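# Workshop tips for recording handling examples

These are the notes we keep by the door at Nurnden for anyone who comes in to record. The job is simple to state: a person drives the humanoid through a small everyday task, the system stores what the head camera saw and what the joints did, and the training people at Bakell use it later. Most of the tips are about saving time. A few are about saving fingers.

## Before you start

Pick the objects the evening before and put them in one tub. Good objects are things from a kitchen or bathroom that you can drop and not care about. Plastic bottles, small tubs with caps, sponges, cloths. Leave the glass at home.

Write the task in one line on the session sheet, in words a child would follow. "Hold the bottle up by the rod" is fine. "Bottle manipulation 2" is no use to whoever labels it in January.

Check the lights. Shadows are allowed and we want some of them in the set, but keep the lamps where they are for the whole task. If you move a lamp, start a new batch and write it down.

Run the hands open and closed five times with nothing in them. If one finger lags, restart the hand before you record anything. We lost a full batch of 865 takes to a slow thumb, and they had all been labeled by then.

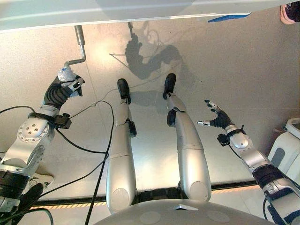 Bottles are harder than they look. A soft one gives way under the fingers, and if you squeeze until it feels safe you have probably squeezed too much. Close the hand slowly, stop when the bottle quits sliding, and hold for two seconds before you move. The crinkled clear ones are worth having in the tub because people's real bottles look like that. When you work close to something fixed, like the bent rod here with the top of the bottle against it, come in slowly and let the arm settle before the next move. Keep the free hand open and away from the job unless the task line says both hands.

## Cables

- Look at the floor before every batch. Loops move when the arms move.
- Leave slack at the elbow and the wrist. A tight cable pulls the hand off line and the system will learn the pull.
- Don't tape a cable across a joint, even for one take.
- Coil them the same way at the end – over, under, over – and they will lie flatter the next day.

## How many takes

For one object in one place, do 30 or so and move on. More of the same adds very little. It is better to turn the object, shift it by a hand's width, or swap it for one with a different cap.

Our first set at Irnus had 3340 takes and nearly all of them were the same cup on the same mark. The model picked up that cup very well and missed everything else. The second set had 1306, spread over many more objects, and it was the better one by a long way.

Keep the failed takes. A dropped bottle, clearly marked as dropped, is useful. A dropped bottle marked as a good take does real harm, so if you aren't sure, mark it "unsure" and let the reviewer decide.

## Small things with caps

Start with the cap closed. Grip below it and keep the object upright, so the reviewer can see the cap and the body at the same time. If the fingers cover the whole label side, that's all right for some takes, though not for all of them. Wiesława Lis goes through these and she sends back any batch where the object can't be seen in the first second. 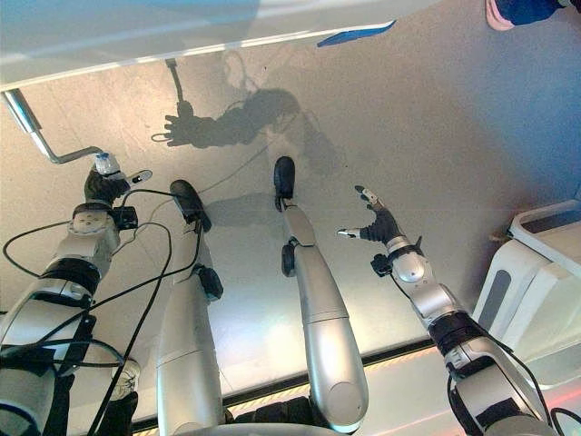
*Small white container with a blue cap, held upright in the left hand. Right hand open.*

## Cleaning the hands

Wipe the fingers with a barely damp cloth and dry them straight away. Dish soap leaves a film, and the next bottle will slip. For sticky stuff from old labels, rub with a little cooking oil on a rag, then go over it twice with a clean one. Keep oil off the joints and the sensor boxes.

## End of the session

Copy the takes to both drives and compare the number with your sheet. If the sheet says 971 and the drive says something else, don't fix the sheet – find the missing takes first. They are usually in the temp folder.

Rinse the bottles and let them stand with the tops off overnight. Throw out any that have split. Spare bottles come from Rutkowska, second shelf, and please write on the box when you take the last ones.

Charge the controllers on the left-hand charger. The right-hand one shows green when it isn't full.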